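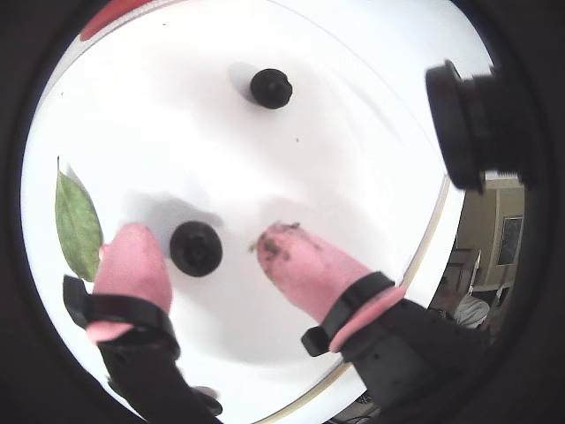 Likudum wants more kitchen and tabletop footage for its robot

Robotics startup Likudum says it has logged 1023 gripper recordings at its Zesavel site since February and will keep going through the summer. The clips, most of them short tasks with small household objects, are meant to train a system called Tustier.

The company calls the set "broad." It is hard to tell. Only 374 clips have been released, and 263 of those cover the same few pick-up jobs. Likudum has not said how many attempts were thrown out, or how Tustier does on objects it hasn't met before. A demo in spring used 23 items, all picked by the company.

Likudum says test results will come later and gave no date.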